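Finstead Infirmary Records Project
Progress report to the Wieczorek Fund, February 2026
Prepared by Jarosław Rutkowska, project lead

Work since the last report

The grant pays for the cataloging of the surviving records of the Finstead Infirmary, which opened in 1787 as a charity hospital for the parishes between Finstead and Virudcombe. At the time of our November report we had finished the minute books and started on the admission registers. The registers are now done. We have moved on to the apothecary's accounts and the loose correspondence.

The catalog holds 3000 entries. Most are single admissions, giving the patient's name, parish, complaint, recommending subscriber and outcome where one was written down. The outcome column is patchy in the early registers. "Relieved" and "cured" seem to have been used differently by different clerks, so we record the word as written and leave it alone.

What the registers show

Patients needed a letter from a subscriber to be admitted, except in accidents. The rules also kept out children under six, pregnant women and anyone with a fever thought to be catching. The registers show that the fever rule was often ignored. In one winter the matron took in several fever cases from Virudcombe and put them in the attic rooms, and the governors complained about it in the minutes without sending anyone home.

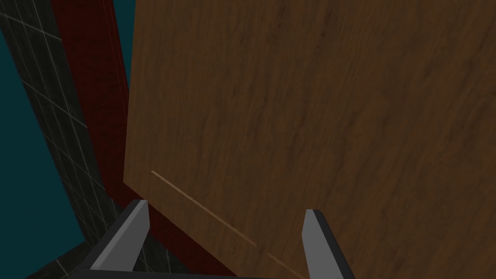
The apothecary's accounts are in worse order than we expected. Two volumes were bound out of sequence, probably when they were rebacked, and the page numbers were added after that. We are cataloging them in date order and noting the existing page numbers alongside. The accounts list bark, opium, linseed and a good deal of wine. They also give wages for the nurses, who do not appear by name anywhere else.

Of the loose letters, 220 have been flattened, foldered and listed. The rest are still in their original bundles. We have left the bundles tied until each one can be listed in the order it was found.

Database

The catalog was moved to Dratodar in November. The move took longer than planned. Long s had been typed as f in some older transcriptions, and dates before the calendar note in the second register were read in the wrong format. Both problems are fixed. Parish names now follow a single spelling, with the original kept in a second field. Public search is not open yet.

Spending

Staff costs are on budget. Conservation supplies ran over by about 20 percent, mainly for boxes made to fit the large account volumes. We covered this from the travel line, as agreed by email, and do not ask for any change to the total.

Problems

One admission register is missing. It is mentioned in the minutes and in a list made when the infirmary closed, but it did not come to us with the others. We have written to the successor hospital and to the parish office at Virudcombe. The parish office has replied that it has nothing of the kind. We are waiting for the hospital.

Next steps

Finish the apothecary's accounts.
List the remaining bundles of letters.
Test public search with a small group of local family historians.
Draft the guide to the collection, with a short history of the infirmary and its rules of admission.

The draft guide will be sent to the Fund for comment before it goes to the printer.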